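3.2 What counts as "put away"?

I should say at the start of this section that I came to the question of tidying through my own hallway, where the rackets live next to the shopping and neither is ever quite where it should be.

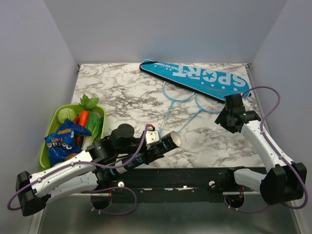

Figure 1. Play food in a green tray, with two badminton rackets and their bag still apart.

When we ran the first round of home visits in Ekbridge, I asked people to tell me when a thing was put away, and I honestly expected short answers. I got long ones! A vegetable, it seems, is put away the moment it's in something with sides. Hardly anyone minded which way up it was, or what it was leaning on. A carrot on top of a cabbage is fine, and so is a carrot under one. Sports kit was another matter altogether. People told me that a racket next to its bag was out, a racket half under its bag was also out (and a bit annoying to look at), and only a racket inside the bag with the zip closed was properly away.

I've come to call these two kinds of home "loose" and "fitted". A tray is a loose home. It takes whatever you give it, and the contents can change from one day to the next without anybody feeling that the tray has changed. A racket bag is a fitted home. It tapers where the shafts go and widens for the heads, so it more or less tells you what belongs in it and which end goes first. Figure 1 has one of each on the same tabletop: the lettuce and the carrot are at home by our households' rule, while both rackets are still out.

The Paltley diaries back this up, I think. We ended up with 3,048 entries, of which 900 were about things that had a fitted home of some sort, and those were the ones where people grumbled. The grumbles were nearly always about the same moment – the thing and its container are both in your hands, or both on the table, and you still have to turn one of them round. Several diary keepers wrote that they'd laid the bag over the rackets and called it done until morning. I have a lot of sympathy with this.

I did wonder whether it was just a matter of size, long things being awkward, so we added 3 more tasks to the September visits, using umbrellas, recorders and rolled posters. The posters went into any old tall bin without complaint. The recorders, which are short but come with a case, got the same sighs as the rackets. So length on its own doesn't seem to explain much, although I wouldn't want to lean too hard on a handful of recorders.

One wrinkle we haven't sorted out is the fitted home with spare room in it. In 7 households the racket bag also held shuttlecocks, socks and, in one case, a banana, and I'm still not sure how to code the banana. For the counts in Section 4 it has gone down as loose.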